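Ketstead Covered Market
Stallholder Packaging and Storage Inspection: Checklist with Comments

Area inspected: Rows A to D, rear store, loading bay
Inspector: Jeptoo Muli
Accompanied by: Abilio Herrero (market office)
Period: July round
Copy to: Na-rae Son, Davside Properties

Result codes: S = satisfactory; R = remedy required; N = not applicable on this visit

Section 1. Carrier bags and wrapping

1.1 Bags stored off the floor: S
All stalls in Rows A to C comply. Row D has fitted new shelving at the height agreed last spring.

1.2 Printed bags not placed in direct contact with unwrapped food: R
Two stalls in Row B were using printed carriers for loose cherries. Inner paper bags are to be used from the next trading day. The market office will supply a starter pack on request. 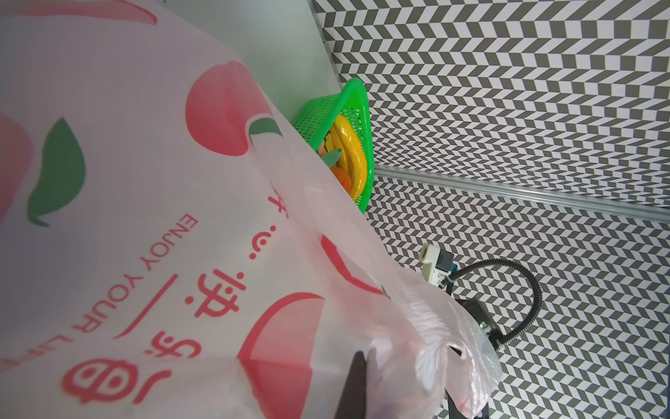 Item 1.2: printed carrier, peach pattern.

1.3 Bags kept out of reach of small children at the counter: R
Hooks on the customer side of the counter are to be moved to the trader's side. The lowest permitted hook height remains as stated in the stallholder handbook.

1.4 Stock of bags reasonable for the space available: S
The rear store held 36 cartons against the limit shown on the door. Older cartons should be brought forward when deliveries are put away.

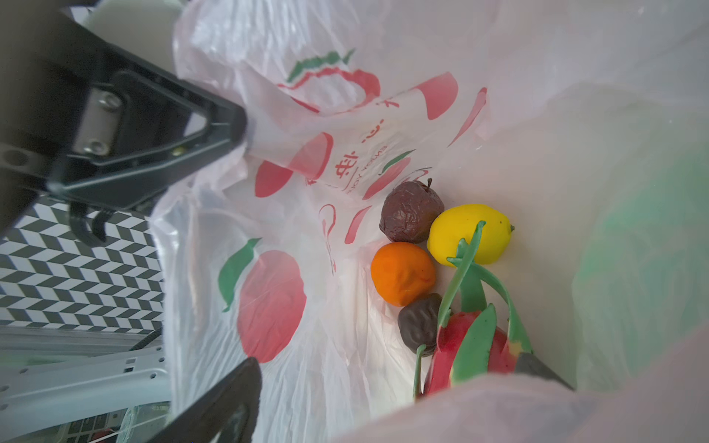 Cartons stacked beside the heater cupboard were moved during the visit. The clear space around the cupboard must be kept at 600 mm on all sides, and the floor line should be repainted where it has worn away.

Section 2. Walkways and exits

2.1 Main aisles clear: S

2.2 Fire exits unlocked during trading: S
Both doors were tested. The Oten Street door is stiff and should be eased before winter.

2.3 Waste film and string removed from the floor: R
Loose film was found at the end of Row C, where it presents a slipping hazard. Sweeping is to take place at 11 a.m. as well as at close.
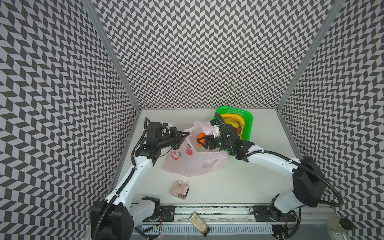

2.4 Loading bay markings legible: S
The Ehlers delivery bay has been repainted. Hand trolleys are to be parked inside the marked box at all times, including Sunday.

Section 3. Waste and recycling

3.1 Film separated from general waste: R
Food residue was present in the film cage. Ambros Frei has been asked to replace the missing sign.

3.2 Cage lids closed: S

3.3 Collection notes retained: S
Notes were seen for the quarter. The recorded weight of film was 394 kg.

3.4 Carriers with foreign-language printing accepted for film recycling: S
Several traders asked whether the wording on a bag affects how it is sorted. It does not. Clean film is accepted with any print.

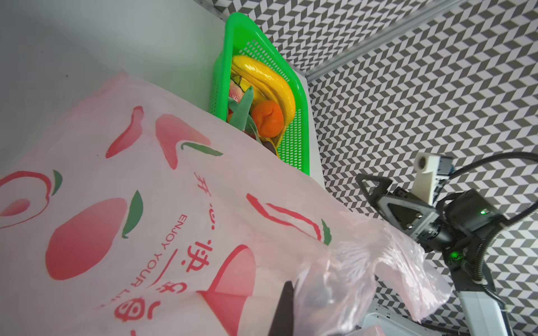

Item 3.4: pink carrier with red lettering in English and Chinese.

Follow-up

Items 1.2, 1.3, 2.3 and 3.1 will be checked again at the August round. Written replies should be sent to Rocío Fuentealba at the market office, quoting the stall number and the item number.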